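2025-12-06

I spent most of this week on the microwave door task again, and I want to write down what changed before I forget the order I did it in. The kitchen is one of the stock ones in Jundura, the simulator I've been using since May. The planner is my own and is called Flitell. The policy on top of it is small and not very interesting. Most of the trouble has been in the part between the two.

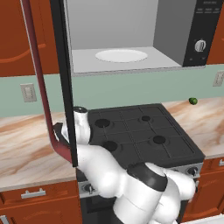
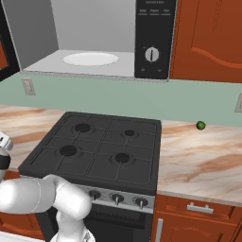 The door task sounds easy. The goal is stated as a joint angle on the hinge, and an episode counts as a success if the angle passes the threshold and stays there for 20 steps. For a long time I only looked at the success number, and the success number was fine. Then I started replaying episodes at half speed and saw that a lot of them were passing for bad reasons. The fingers would clip the edge of the door, the contact solver would push back hard, and the door would fly open on its own. On a real appliance that would be a dent.

So the first thing I did was add a limit on hinge velocity to the success check. Anything over the limit is a fail, even if the door ends up wide open. I re-ran the whole saved set, 1,145 episodes, with the new check and no other changes. 39 percent of the old successes went away. I had been reporting the higher number to myself for months.

The second thing was the contact settings. Jundura lets you set stiffness and damping per pair of bodies, and the defaults are tuned for things resting on tables. For a finger against a thin panel they are much too stiff. I lowered the stiffness on the finger and door pair and raised the damping until a slow push gave a slow door. This took an afternoon of changing one value, running a scripted push, and reading the hinge velocity plot. I should have written a sweep. I did it by hand and kept the values in a text file.

Once the contact was sane, the policy got much worse, as you would expect. It had learned to bump the door and wait. It had to be trained again from scripted demos that hook behind the door and follow the arc.

The arc is where the planner comes in. Flitell takes the hinge axis and the contact point and produces wrist poses along the circle, then solves inverse kinematics for each one. The old version solved each pose separately with a random seed. Every so often two neighboring poses came back with the elbow on different sides, and the arm would swing across the stove to get from one to the next. Now each solve starts from the previous answer, and if the joint distance between two neighbors is too large, the whole arc is thrown out and tried again from a different first pose. It allows 30 tries before it gives up. I have yet to see it use more than a handful.

There is one part I don't like. The planner is given the hinge axis straight from the simulator state. That's fine for making demos, but the policy has to work from pixels, and the door is hard on the vision side. Seen edge-on, it is a thin dark strip, and the depth values along it are mostly junk. My estimate of the hinge angle from depth is good when the door is closed or nearly closed and gets noisy after that. I tried fitting a plane to the panel and throwing out outliers. It helped with the closed half of the range and did nothing for the open half.

What I'm doing at the moment is skipping the angle estimate once the fingers are behind the door. From then on I use the wrist pose and assume contact has held. If the gripper slips, the estimate is wrong and there's no way to know it. I could check against the force reading at the wrist, which Jundura does provide, but I haven't used it so far and would like to keep the inputs to things I could get on cheap hardware.

The logging tool also got some work. Gavthorpe used to write one file per episode with everything in it, and loading a run took longer than looking at it. I split the image streams from the joint data, so now I can plot hinge velocity for a full run without touching a single picture. I also added the contact settings to the header of every run, after finding two runs in the same folder that I could not tell apart.

Still to do:

- write the sweep for contact values and stop doing it by hand
- add a slip check, even a crude one
- randomize the hinge friction, which is currently the same in every episode
- try the Buenaventura kitchen, where the door opens the other way

The last one will probably break the arc code. I'm fairly sure I have a sign hard-coded somewhere in it.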